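Sun 19 July

Back on the orange job, and what a good day for it! The new trays from Skanmont finally came, the fruit is in, and I got to spend most of the afternoon on the thing I've wanted to settle since April, which is how oranges ought to be kept between the day we buy them and the day we use them. Bag or basket. It sounds like nothing, and I have been thinking about it for weeks.

Quick recap for anyone reading over my shoulder. The Clalness notes cover lemons only, and they say to leave the fruit in whatever it came in. Fine for lemons with thick skins. The April oranges went soft at the bottom of the bag where they sat against each other, and I lost a good part of the set before I had even written anything down. So I've started over with two kinds of holder and the same fruit in both.

What I like about the mesh baskets:

- You can pick the whole thing up by the rim and nothing rolls.
- Air gets in at the sides.
- They rinse in seconds. The old solid tub held a sticky ring of juice that I could never get out of the corners.
- The color! Orange on bright green is so easy to read from across the room that I can check on the fruit without getting up.

What I don't like: the mesh prints a faint grid on any fruit that's on the ripe side. Only on the underside, and it fades, but I want to keep an eye on it. A folded paper towel underneath may be enough. Must try.

The bag has its points too. It takes up no space in the drawer, it closes, and you can write on it with a marker. But the minute it's lying down the fruit goes where it wants, and moving one orange moves all of them. Getting a single one out of a bag with one hand is harder than you'd think. I tried it over and over and kept ending up with the bag wrapped around my wrist.

Skins: these are a deep color and slightly wrinkled, which I was ready to be disappointed about until I cut a spare open at lunch. Sweet, plenty of juice, barely any pith. Wrinkled is not the same as old, at least with this lot. I'd been grading on looks in April, and I suspect I threw out some very good oranges. New rule for the log: weigh first, then squeeze gently, then look. Nine on the firmness card is rock hard, 2 is jam. The spare was a 4 by my thumb and I would happily eat it every day.

Weights: the basket lot came to 1,596 g on the Tveit scale, tared with the basket on. The scale drifted a little when I leaned on the bench, so next time hands off. I still have to do the bagged ones, and I want to take them out of the bag for it.

Setup at the end of the afternoon, with the slotted tray up on the back rail and the clear holder on the right one still waiting for something to put in it:
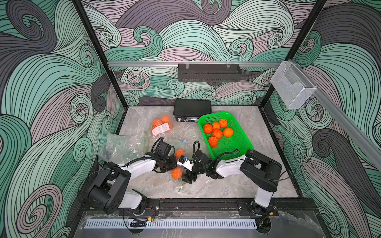
Warnis wrote back to say that the paper towel is a bad idea, since it holds damp against the fruit and you end up with mold on exactly the side you never look at. They'd turn each orange a quarter every morning and leave the mesh bare. I hadn't thought of the damp at all. That's worth a proper comparison, so it's going in: one basket bare and turned daily, one with the towel and left alone. I have a second green basket in the cupboard somewhere, under the citrus nets.

They also asked if I'd thought about clementines. I have thought about clementines a great deal. First the oranges.

To do:

- weigh the bagged fruit, out of the bag
- dig out the second basket
- new marker, the blue one smears on plastic
- ask Skanmont if the trays come in a shorter length
- firmness check on everything before coffee, same thumb
- use up the other half of the spare (it's in the fridge door, help yourselves)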